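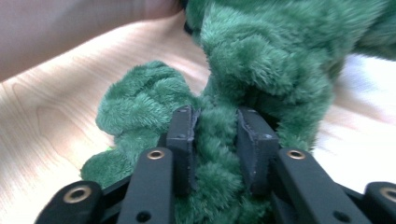
How to wash a long-haired soft toy by hand

Shaggy plush goes flat and clumpy once it has been carried about for a few months. The fur gathers into tufts, dust settles at the roots, and a quick wipe with a damp cloth only cleans the tips. A proper hand wash takes about twenty minutes of work and then a long wait while the toy dries.

Before you start

Read the label. If it says surface clean only, stop at the brushing stage and use a barely damp cloth for marks. Do the same if there is a sound box or battery pack inside that you can't take out.

Go over the seams with your fingers. On deep fur you won't see a split, so part the pile and feel along the joins, mainly where the limbs and tail meet the body. Sew up any gap now. Wet stuffing is heavy and will push through a small hole.

Test the colour as well, especially on dark greens, reds and navy. Wet a white cloth, press it on a hidden patch and hold it there while you count to 30. A faint tint is usual on a new toy. If the cloth comes away strongly coloured, don't soak it.

You will need

A washing-up bowl or clean sink
Mild liquid detergent for wool or delicates
Two old towels
A soft pet brush or a wide-toothed comb
A mesh rack or airer

I use the Edance slicker brush, the one with rounded pins. The Korletey one is stiffer and pulled fibres out of a long pile, so I keep that for rugs.

Washing

1. Brush the toy dry first. Hold the fur down near the backing with one hand and work from the tips towards the roots. Tangles that go into the water come out tighter.

2. Fill the bowl with cool water and add 2 teaspoons of detergent.

3. Push the toy under and squeeze it gently, moving from one end to the other. Don't rub. Rubbing mats the fur, and matted fur on a toy is very hard to put right.

4. Leave it for six minutes, then squeeze again. Lift it with a hand under the body – a wet limb or tail shouldn't take the weight.

5. Rinse in cool water until no more suds come out. Thick stuffing holds a lot of soap, so expect to change the water several times.

Drying

Press out what you can over the bowl, then roll the toy in a towel and lean on it. Swap to the second towel and repeat. Never wring it.

Shake it to lift the pile and lay it on the rack, out of direct sun. Turn it every few hours and comb through lightly while it is still damp. The outside will feel dry long before the middle does. Allow two full days, or three in a cold house. If it feels cool or heavy when you squeeze the thickest part, leave it longer.

Keep it off radiators and don't use a hot hairdryer. Synthetic fur frizzes with heat and the ends go hard. A cool setting held well back is fine.

Brush once more when it is fully dry.

Last updated 09/10/2024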